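Local Elections, Unit 5: Close Primaries and Recounts
Handout prepared by Heidrun Egger

5.1 Terms used in this unit

A plurality is the largest share of the vote, whatever its size. A majority is more than half. Many county primaries are decided by plurality, so a candidate in a crowded field can win the nomination with well under half the ballots.

The margin is the difference in votes between first and second place. It can be stated as a count or as a percentage of votes cast for the office. Statutes use both, and the two should not be mixed in written answers.

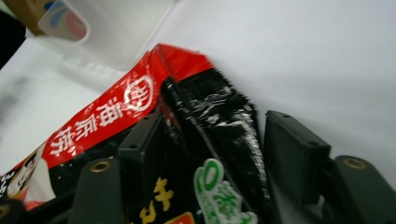 5.2 Worked case: Lornamden County

Assume 1188 valid votes in a two-candidate primary for county clerk. Nemer receives 595 and Fankhauser 593. The margin is 2 votes, or 0.17 percent. Under a rule that orders a recount at or below half of one percent, the recount is automatic and the county pays for it.

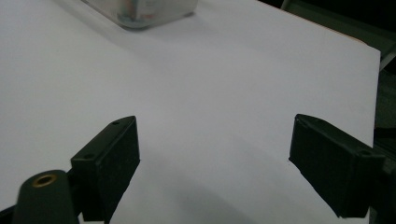
A recount repeats the tally. It does not reopen the question of who was allowed to vote. That question belongs to a contest, filed in court, and the filing period is usually short – often a matter of days after certification.

Note that blank ballots and overvotes are left out of the 1188. An overvote is a ballot marked for more candidates than the office allows. In a hand recount some of these may be ruled valid if the voter's intent is clear, and the total can then rise.

5.3 From nomination to general election

The primary winner becomes the party's nominee once the result is certified.
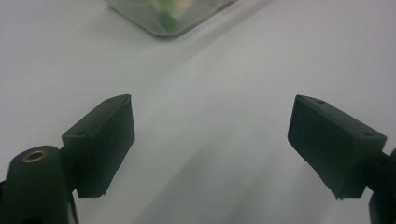 In a county where one party holds most of the vote, the general election may be a formality, and turnout in the primary matters more than turnout in November. Derkard (reading packet, p. 60) treats this at length. Read the section on crossover voting before the September session.

An independent candidate skips the primary and qualifies by petition. Signature checks follow the same voter roll used at the polls.
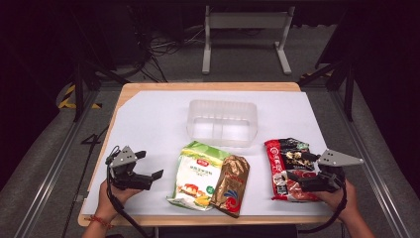
Clear bin and three food packages on a paper-covered table.

5.4 Problems

1. Recompute the margin in 5.2 if five overvotes are ruled valid, all for Fankhauser. State the new winner.
2. Does the automatic recount rule still apply? Show the percentage.
3. Explain the difference between a recount and a contest in one paragraph.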